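El ordenador viejo y las recetas de mi tía

22/08/2024

Llevaba desde junio prometiéndome que este verano, por fin, iba a pasar a limpio el recetario de mi tía Paula Husar, y ya veis, agosto se va acabando y voy por la letra C (de croquetas, claro, que tiene tres versiones y en las tres pone «la buena»).

El recetario son en realidad más de 500 hojas metidas en una carpeta de gomas: cuartillas, sobres abiertos por la mitad, algún recibo de la luz con la masa de los buñuelos por detrás. Mi tía escribía como hablaba, así que las cantidades van por «un vaso del de siempre» o «harina, la que pida», y ahí me tenéis llamando a mi madre a las once de la noche para preguntarle qué vaso era ese. ¡Pues el de la mostaza, hija, cuál va a ser!

Al principio lo iba tecleando todo en el ordenador de sobremesa, que tiene más años que mi sobrino y arranca cuando le parece. Mi vecino Américo Rocha, que es un santo, me insiste en que guarde copia de todo en dos sitios distintos, y le he hecho caso: una en la memoria USB de la cocina y otra impresa, porque yo al papel le tengo mucha fe.

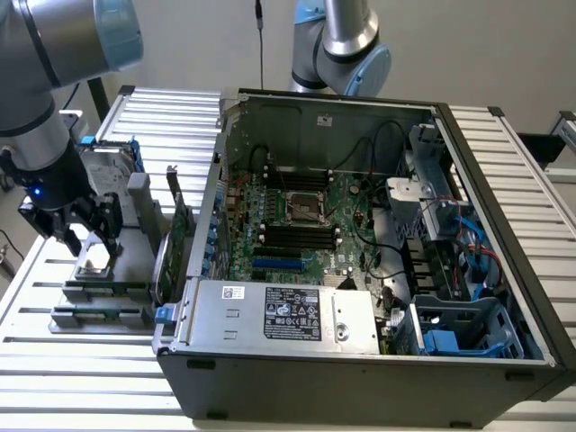

Las croquetas, por cierto, las he hecho ya dos veces. La bechamel de la segunda versión lleva un poco de caldo además de la leche, y hay que dejarla reposar toda la noche en la nevera, bien tapada con un film pegado a la masa. Yo la primera vez me impacienté, las formé a las dos horas y se me abrieron casi todas en la sartén. Nos las comimos igual, con cuchara y mucha risa.

Ahora me toca la D, que viene flojita: dulce de membrillo y poco más. Si alguien tiene por casa una receta de su abuela que empiece por D, que me la deje en los comentarios, que le hago un huequito en la carpeta con mucho gusto.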